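Posted in February by Estrella Contreras
4 min read

Learning to sing the bottom line

I joined the Pudia community choir in 2013 as a soprano, mostly because the sopranos had the spare chairs. Last month our director, Huiling Shao, asked if I'd try alto for a term, and I have not stopped talking about it since. My poor family!

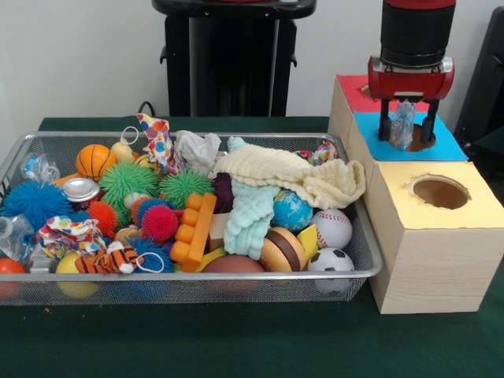
The first thing I noticed was how much I'd been coasting. Sopranos get the tune. You can half-read the music, follow the words and hum it in the car on the way home. Altos get the same note eleven times and then a leap to something that makes no sense until the tenors come in underneath, and when they do it's glorious. I went all goosebumpy on page four of the Bangera lullaby and missed my next entry completely.

Huiling has us learn our lines without words at first, just on "noo", at 74 beats a minute. It feels painfully slow on a Thursday night when you've come straight from work, but my ear for the harmony has come along so quickly. I've also started pencilling in where my first note comes from (second tenor, bar before, up a third) and my copy is now more pencil than print.
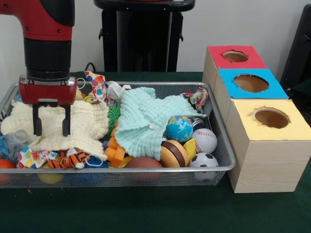
Do you need to read music to sing alto?

Plenty of our section don't, and they get by with a recording of the line and a strong singer on either side. Reading does help once the parts cross over, so I'd pick it up as you go along.

My practice week looks a bit like this at the moment: the alto line alone at the piano, then alto while I play the soprano part, then alto against a recording of everybody. The middle one is my favourite, even though I play like I'm wearing oven mitts.
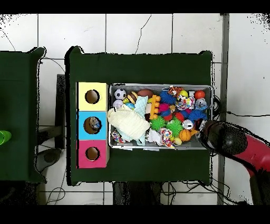 What we're singing this term

The big piece is Flevau, a three-movement setting with 213 bars and hardly a rest in it for us. I love it. The second movement has the altos on the melody for a whole page, and you should have seen us sit up straighter.
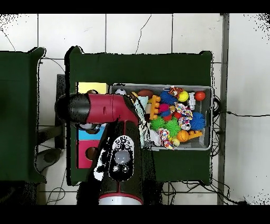
We're also bringing back Evetti, the little round we closed with last winter, this time in four parts with the basses starting. I still want to jump in with the sopranos at the top of the second page. Huiling has caught me at it twice, and both times she just raised an eyebrow and kept conducting.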